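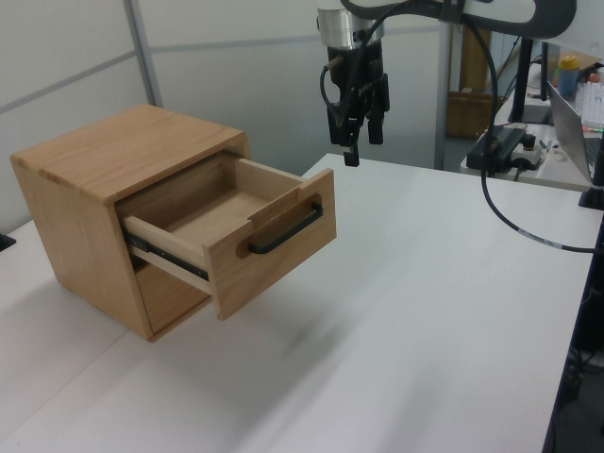 모크네스의 겨울 파도

읽을거리 > 짧은 소설 > 바다와 운동

내가 서핑 대회 해설을 맡게 된 건 순전히 감기 때문이었다. 내 감기 말고, 원래 하기로 한 사람의 감기. 대회 전날 밤에 전화가 왔는데 목소리가 거의 안 나왔다. 쇳소리로 "너 말 많잖아" 하더니 툭 끊어 버리는 거다. 그게 섭외의 전부였다.

나는 서핑을 잘 못 탄다. 이건 미리 말해 둬야겠다. 모크네스 해변 근처에서 5년을 살았고 보드도 있고 슈트도 있고 발등에 흉터도 있는데, 파도가 허리를 넘으면 갑자기 집에 가스 불을 켜 놓고 온 것 같은 기분이 든다. 그런 사람한테 마이크를 쥐여 준 거다, 프로트네스배에서!

대회는 2020년 2월 1일에 열렸다. 겨울 대회라 관중이 별로 없을 줄 알았는데 주차장이 아침부터 꽉 찼다. 나는 해설석이라는 데에 앉았다. 말이 해설석이지 천막 밑에 접이식 의자 하나 놓고 난로 하나 켠 자리였다. 난로는 왼쪽 무릎만 덥혔다. 오른쪽 무릎은 대회가 끝날 때까지 남의 무릎 같았다.

선수 명단을 받아 들고 훑어 내려가는데 무투 라주라는 이름이 있었다.

아, 무투 라주. 여기서 잠깐 옆길로 새야 한다. 내가 처음 이 동네에 왔을 때 프렐레로라는 카페에서 설거지를 했는데, 그때 같이 일하던 사람이다. 쉬는 시간이면 뒷문 계단에 앉아서 파도만 봤다. 말을 걸면 대답을 하긴 하는데 눈은 계속 바다에 가 있어서, 나는 한동안 이 사람이 나를 싫어하는 줄 알았다. 어느 날은 손님 커피를 들고 나가다가 그대로 창가에 멈춰 섰다. "지금 들어온다." 그러고는 앞치마를 나한테 벗어 주고 나가 버렸다. 커피는 내가 날랐다. 물론 식었다고 한 소리 들었다.

그 무투가 예선 두 번째 조에 있었다. 일 그만두고 어디 따뜻한 나라로 갔다고 들었는데 언제 돌아왔지? 나한테 연락도 없이? 서운해지려는데 옆에서 진행 요원이 마이크를 가리켰다. 켜져 있다는 뜻이었다. 내가 "아 뭐야, 얘 왜 여기 있어"라고 한 말이 해변 전체에 퍼진 뒤였다.

첫 조는 그럭저럭 넘어갔다. 모르면 바람 얘기를 했다. 바람이 옆에서 분다고 하면 다들 고개를 끄덕인다. 턴이 나오면 "네, 저 무릎 보세요" 했고, 넘어지면 "아이고" 했다. 누가 와서 해설이 친근하다고 핫팩을 주고 갔다.

그리고 무투가 들어갔다. 보드가 낯익었다. 아도에서 나온 낡은 롱보드였는데, 그건 내가 팔았던 보드였다! 내가 돈이 급해서 중고로 내놓았고 700달러를 불렀더니 어떤 사람이 대신 와서 715달러를 주고 갔다. 왜 더 주냐고 물었더니 자기도 모른다고, 심부름이라고 했다. 그때 나는 그 돈으로 치과에 갔고 남은 돈으로는 국수를 사 먹었다. 그러니까 그 보드를 무투가 샀던 건가? 노즈에 내가 엉망으로 때운 자국까지 그대로였다. 수지를 너무 많이 발라서 꼭 흘러내린 달걀 같은 자국.

마이크에 대고 그 얘기를 할 수는 없어서 또 바람 얘기를 했다. 바람이 바뀌지도 않았는데 바뀌었다고 했다.

무투는 한참을 안 탔다. 다른 선수들이 이것저것 잡아타는 동안 혼자 저 뒤에 앉아 있었다. 천막 안 사람들이 웅성거렸다. 시간 가는데 뭐 하는 거냐고. 나는 알았다. 저 뒤통수를 계단에서 얼마나 봤는데. 저건 아직 안 들어온다는 뒤통수다.

"기다리는 중입니다." 내가 말했다. "저 선수는 원래 저렇습니다. 커피가 식어도 기다립니다."

핫팩 준 분이 나를 쳐다봤다.

종료 2분 전이라는 방송이 나오고 나서야 무투가 팔을 젓기 시작했다. 크지는 않았다. 허리쯤 되는, 어깨가 길게 이어지는 파도였다. 일어서는 게 너무 느려서 나는 속으로 늦었다, 늦었다 했는데 이미 서 있었다. 그러고는 걸었다. 보드 위를, 한 발 한 발, 문 닫힌 가게 안을 확인하러 가는 사람처럼 앞으로 걸어갔다. 발가락이 내 달걀 자국 위에 올라갔을 때 나는 해설을 멈췄다. 무슨 말을 해야 하는데 바람 얘기도 생각이 안 났다. 스피커에서는 내 숨소리만 나갔다고 나중에 들었다. 꽤 거칠었다고 한다.

점수는 잘 안 나왔다. 한 개만 탔으니까. 무투는 예선에서 떨어졌고 우승은 다른 조의 어린 선수가 했다. 나는 시상식까지 마이크를 잡았는데 도중에 우승자 이름을 한 번 틀려서 그 어머니한테 사과도 했다.

정리하고 나오니 무투가 주차장에서 슈트를 벗느라 한쪽 다리로 뛰고 있었다. 나는 인사도 빼먹고 따졌다.

"그 보드 네가 샀어?"

"응."

"왜 돈을 더 줬어?"

무투가 발목에서 슈트를 겨우 빼내고 나를 봤다. 이번에는 정말 나를 봤다.

"너한테 커피 값 빚진 거 있었잖아. 그날 혼난 거."

"커피가 무슨 15달러야."

"이자."

나는 할 말이 없어서(이런 일은 드물다) 보드 앞쪽을 만졌다. 때운 자리가 차갑고 우둘투둘했다. 다시 갈아 주겠다고 했더니 무투가 그냥 두라고, 거기까지 걸어가면 발바닥으로 알 수 있어서 편하다고 했다. 그러더니 고개가 슬슬 바다 쪽으로 돌아갔다.

"들어와?" 내가 물었다.

"아직."

우리는 차 뒤에 앉아서 기다렸다. 핫팩은 하나뿐이라 번갈아 쥐었다.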